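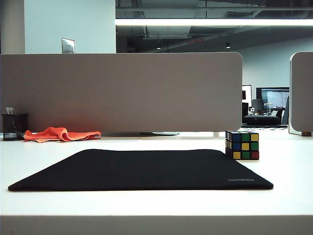 A desk at the Jikden office, with the mouse pad, a scrambled cube, a pen holder and an orange cloth.

Jikden releases Morkimitz 7, a task planner that starts from an ordinary desk

Jan 17, 2019 — Hi, I'm Eun-seong Hwang, I look after the planning software at Jikden, and I get to write the press release this time (thank you, Kam-wah, for the keyboard). Morkimitz 7 is out today! If you already run Morkimitz on your arms you can update from the usual download page, and if you don't, well, let me tell you what we've been up to since June.

Morkimitz is the software that sits between a camera and a robot arm. You give it a goal in plain terms, say "put the cube on the mouse pad," and it works out what is on the table, what has to move first, and which motions get the arm there without knocking anything over. Version 6 did this nicely on factory trays. Put it in front of a regular office desk and it got confused pretty fast, which was a bit embarrassing for those of us who had to demo it on one.

So we spent this release on desks. The biggest change is in how the planner treats soft things. A crumpled cloth has no fixed shape, and the old version tried to fit a box around it and then got stubborn about the box. Tùng Lưu rewrote that part from scratch. Morkimitz now keeps a loose outline for anything that bends or bunches up, and it updates the outline every time the camera sends a new view. He tested it with orange cloths, gray cloths and one of his own scarves.

The second change is mesh and other see-through stuff. A wire pen holder used to come back from perception as a cloud of tiny bits, and the planner would happily route the arm straight through the gaps! Yu-ting Tsai's new filter closes those holes before planning begins, so a mesh cup is handled as one solid cup. It also knows to leave extra room above the rim for whatever is sticking out.

Then there's the background. Our office is open plan, with lights, monitors and chairs in view past the dividers, and all of that used to slow the planner down. You can now draw a work area once, save it with the project, and Morkimitz ignores everything past it. I love this one. Setup on my own desk went from 30 minutes to 7.

"We wanted people to be able to leave their desks the way they are," says Trí Cao, who leads engineering at Jikden. "The planner should do the adjusting. We ran it on 2,000 saved desk layouts before we let it out the door, and we fixed 29 bugs along the way."

Our first outside users have been the folks at Yeh, who build sorting cells in Arport. They've had the beta on two of their arms and sent us long, very detailed emails, most of which turned into fixes (keep them coming, please).

Morkimitz 7 is a free update for current license holders. Projects saved in version 6 open as they are, but the work area has to be drawn by hand the first time. New users can ask for a trial through the Jikden website — Kam-wah Lui answers those requests personally and is happy to set up a call.

Press contact: Kam-wah Lui, Jikden, Arport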